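Balance Bikes or Training Wheels: Which Gets Children Riding Sooner?
Student project report, Josisstead
25th July

Our project compared two ways of learning to ride. One group of children started on the Lerkia balance bike, which has no pedals. The other group used the Jerkirer, a small pedal bike with training wheels.
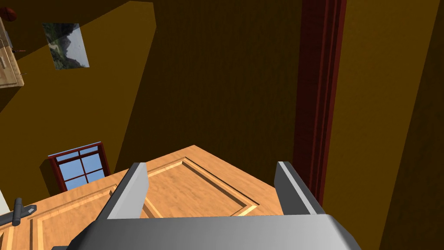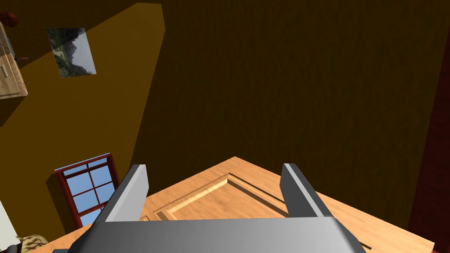

We wanted to know how many practice sessions each child needed before riding a normal pedal bike for 60 feet without help. Parents kept a log sheet and filled it in after each session. Practice began in February on the paved path at Cai, and it was slow at first due to the weather.

Method
Each child rode twice a week. Seats were set so both feet could rest flat on the ground. Helmets were worn at all times. We added up the practice minutes from the log sheets at the end.

Results
The balance bike group logged 2,443 minutes in total and the training wheel group logged 2,968. The groups were the same size. Most children on the Lerkia could coast with their feet up by session 11, and moving to pedals took them only a few more tries. Children on the Jerkirer learned to pedal right away but leaned on the training wheels in turns, and several had to start over with balance when the wheels came off.

Problems
Two log sheets had missing days, so we asked the parents to fill them in from memory. The Jerkirer is also the heavier bike, and we did not correct for that. A repeat of the project should use bikes of the same weight and include children who have never ridden a scooter.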